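Jun 10, 2021

Shirts, week three

The target for this task is 3000 demonstrations by the end of August. We are at 1050. That sounds worse than it is, because the first week went almost entirely to calibration and to arguing over what counts as a finished fold.

We settled on a loose rule. Sleeves in, body flat, collar facing the operator. If a person would put it in a drawer, it passes. Oterov wanted a tolerance in millimeters, and we tried that for a day and dropped it. Cloth doesn't hold still for a ruler.

Each operator does 29 episodes and then swaps out. Past that, the hands get lazy and the motions all start to look alike. The learner picks that up quickly – it copies a tired person just as well as a fresh one.

Start positions matter more than I expected. At Skiltska they began every episode with the garment laid out neatly, and the policy they trained there could only deal with neat garments. We drop ours from different heights and leave it however it lands, with a sleeve under the body or the collar bunched up.

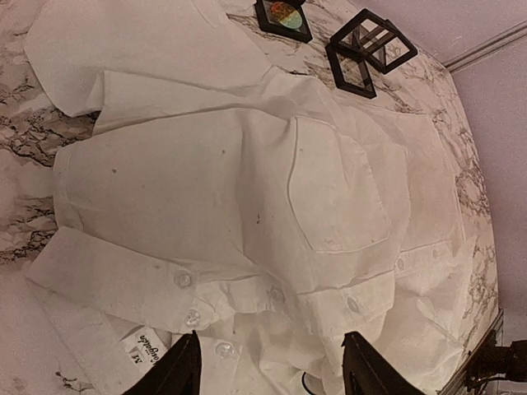
Wrist view on a white shirt, and the wider view of both arms over white cloth.

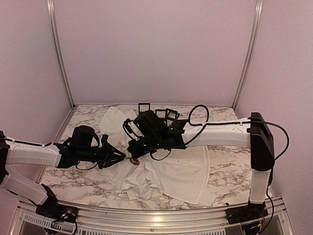 Thandeka Du Plessis read a draft of this and thinks we are throwing away too much. Her view is that an episode where the operator drops a cuff, goes back and picks it up again is worth more than a clean one, and that we should stop deleting them. She would keep anything that ends in an acceptable fold, however ugly the middle is, and tag the recoveries so they can be weighted later.

I went back through the rejects with that in mind. Of the last batch, 11 were recoveries that ended fine. They are back in the set now, tagged. The ones where the operator gave up stay out.

Still open: whether to mix in the Lysenko towels or keep them as a separate task. I lean toward separate until the shirts train cleanly on their own. The Brestivberg people mix everything from the start and seem happy with it, but they have a lot more arms than we do.

Next week is dark fabric.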